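**Cleteo two-arm bench cell – buying and planning page**

Updated 2020-04-25. Replaces the old sheet, bin that one please.

For anyone pricing up a small enclosed cell for mixed hand tools, soft bags, odds and ends. Not for pallets. Not for anything you'd lift with two hands and a grunt. If you have a steady run of identical boxes, buy something simpler and spend the change elsewhere.

Quick version first, detail after.

- Cell: aluminium extrusion frame, walls on three sides, open front
- Arms: a pair, one each side of the front rail
- Grippers: one per arm, same model both sides
- Cameras: 2 on the wrists as standard, fixed overview camera is an extra
- Lead time: 8 weeks from deposit, longer if you want your own floor panel
- Price: quote only, see budget section below

## What the cell is for

Our trial job is tools and a tote. Spanner, pliers, cutters, that kind of thing, plus an open burlap bag that won't hold its shape for anyone. We picked it on purpose. Rigid trays make every robot look clever. A jute bag folds in at the top, leans, has handles that wander into the way, and you find out quickly if your second arm is earning its keep.
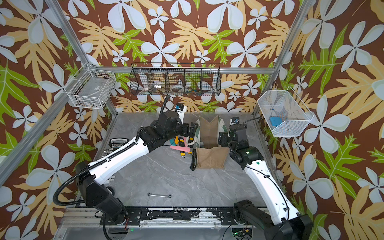 *Workshop Equipment Notes – Vol. 8, No. 2 – p. 65*

Both wrists close in on the bag, that's the bit to plan for. People budget for reach and forget about elbows. Two arms going for one small target need room behind and above, and the cable conduit takes up more of that room than the drawings suggest. We loop ours out to the side of the link. Leave slack. Then leave a bit more slack.

If your bag or bin sits to one side, move the bag before you move the arms. Sounds obvious. We had a customer ask for a redrawn rail over what was a hand's width of bag.

## Frame and floor

Standard frame is silver extrusion, slot type, bolts anywhere. Back rail is included. Wall panels come plain and you can paper them, paint them, whatever suits. Busy pattern or blank, tell us which before the camera set-up visit and not after.

Floor panel: grey marble-pattern is the stock one. Others on request. Small shiny parts on a grey floor are a decent test of your vision set-up, a flat silver spanner especially, so keep one in the trial kit.

Front rail is black and it will scuff. Every one we've got out on loan has gone back to white in patches. Cosmetic. If it bothers you, order the spare rail cover with the cell, it costs less in one delivery than on its own later.

Width inside is fixed by the frame. Wall height is 76 cm on the standard set. Taller walls can be had, but check your ceiling lights first, glare off a clear plastic packet is worse from high up than people expect.

## Storage on the walls

Wire baskets, hung on the panels. We like the long divided one for the back wall: tape, fittings, bits you want parked off the floor but still in view. Side baskets are single, no dividers.

Things to ask yourself before ordering:

- Do the arms need to get into the baskets or is it only people? If only people, mount high.
- How deep? Deep is fine for tape rolls and hopeless for small fittings, they go to the bottom and stay there.
- Black or white wire. We stock both. Contrast against your wall matters more than which one is nicer.
- Will a cable run past? The right-hand basket is usually the culprit, a camera lead can end up resting on it.
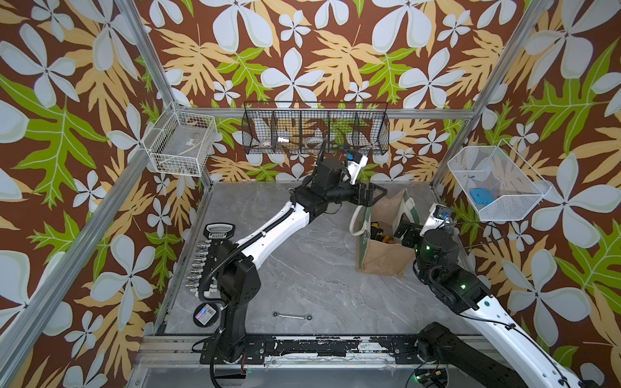

Which brings me to clutter near the bases. Don't. Or at least decide what is allowed there and draw it on the plan. Anything with a hose, a gauge or a loose lead beside an arm base will be in the sweep at some point in the job, and the collision check only knows about what you told it. We add a keep-out block per item in the set-up file. Takes minutes. Skipping it takes an afternoon and a new gripper finger.

Same goes under the rail. Boards and wiring live down there on our build and you want to reach them without lying on the floor, so leave clear space at the front of whatever bench or stand you use. A drawer unit jammed against it looks tidy and is a nuisance.

## Arms and grippers

Arms are supplied by Ranjbar through us. You can buy direct, we don't mind, but then the set-up day isn't in the price and spares go through them.

Parallel jaws are the default. Good on handles, good on anything with flat sides. Poor on bag fabric unless you fit the soft pads, which are in the Pornora kit (see options). If your job involves holding a bag open with one arm while the other does the work, get the pads from the start. Bare jaws will grip burlap all right, then drag half of it along when they let go.

Handles are friendlier than they look. A fat moulded handle gives you plenty to grip and a bit of forgiveness if the angle is out. Thin steel flat on the floor is the hard one. Budget your programming time accordingly – most of it will go on the smallest, flattest thing in the job, and hardly any on the big bright ones.

Mahtab Abbasi runs our demo days and her advice to buyers is to bring your own parts. Not samples, not cleaned up ones. The actual grubby pliers. Can't argue with that, we've seen coatings and tape residue change a grip completely.

## Cameras

Wrist cameras are in the base price. You want both. People try to save money by leaving one off and then the arm without one ends up doing nothing but holding, which is a dear way to hold something.

Fixed overview camera is optional and most buyers take it in the end. It sees where both arms are and it makes fault-finding much easier when somebody rings us up. Mount it off the frame if you can, on its own bracket. Frame wobble is small but it's there.

Cables: the wrist lead is thin and it will be the first thing you replace. Order a spare. Order it now, with the cell.

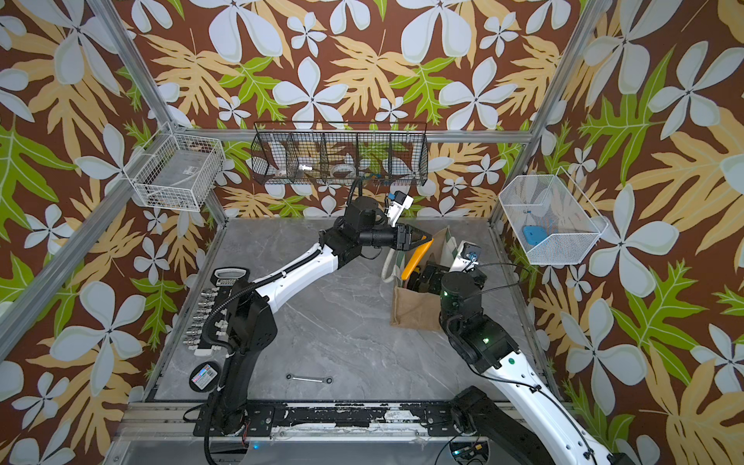 *Reading time for the full page: 8 min*

Reaching down into a bag with a tool in the jaws is where the height goes. Tool length plus bag height plus a bit to clear the rim, and it all comes off what you thought was spare. Measure with the longest tool you own held at an angle, not straight up and down. We've had sums come in perfect on paper with a vertical tool and then the handle catches the rim every time.

Also handles on the bag itself. Stiff loops are a pain, floppy loops are a different pain. If you get to choose the bag, choose one and buy a stack of them, don't mix.

## Budget

No price list on here, it goes out of date too fast. How the money splits on a normal order, though:

| Item | What to expect |
|---|---|
| Arms and grippers | 65 per cent of the total, near enough fixed |
| Frame, walls, floor | Small. Don't haggle over it |
| Cameras and leads | Modest, plus spares |
| Set-up and training | Always more than the buyer put down |
| Options | Up to you |

Bits that get left out of budgets:

- Bench or stand. Not supplied. Needs to be stiff, a folding table is not ok.
- Power at the cell. Seperate circuit if you can.
- A person's time. Someone has to own it. Half a day a week at first, less after.
- Reset time. Trial jobs with bags need putting back between runs and somebody has to do that by hand till you've programmed it.
- Consumables. Tape, pads, bags that fray.

If money is tight, rent first. Rental comes off the purchase if you decide in time, ask for the terms.

## Options

**Pornora pad kit** – soft jaw pads, spare screws, a tin of cleaner. Get it if fabric is involved.

**Ginano cable kit** – extra corrugated conduit, clips, ties, longer camera lead. Worth it for any cell that will be moved.

**Overview camera and bracket** – see above.

**Extra baskets** – black or white wire, divided or single.

**Spare rail cover** – see above. You'll want it.
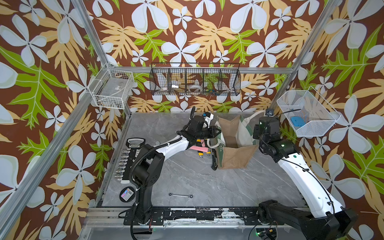 Cleteo Small Cells Team, Equipment Planning

One more on layout before you send the form in. Keep a parking position for each arm and keep it clear of the wall furniture. Back corner is a good spot, well up, wrist clear of the bag so the other arm has the middle to itself. Check the camera lead at full stretch in that pose, that's where it pulls tightest.

And put your small loose parts on one side, not spread round. Sockets on a rail along the wall, tubs in front, big tools by the bag. Doesn't matter which side so long as it's the same each time and your plan says so.

## Before you order

Send us:

1. A photo of every item in the job, and the longest one measured
2. The bag, box or bin. The real one, in the post if you can spare it
3. Where the cell is going, with door widths. Frame ships built unless you say flat
4. Who is running it
5. Whether you want the demo day

Demo days are back on in May, dates by email, places are limited so say early. If you've already had a quote from us this year it stands, you don't need a new one. Changes to the floor panel or wall hight after deposit restart the 8 weeks, sorry, that's the panel supplier and we can't shift them.

Questions to the small cells inbox, put "bench cell" in the subject or it goes to the wrong pile.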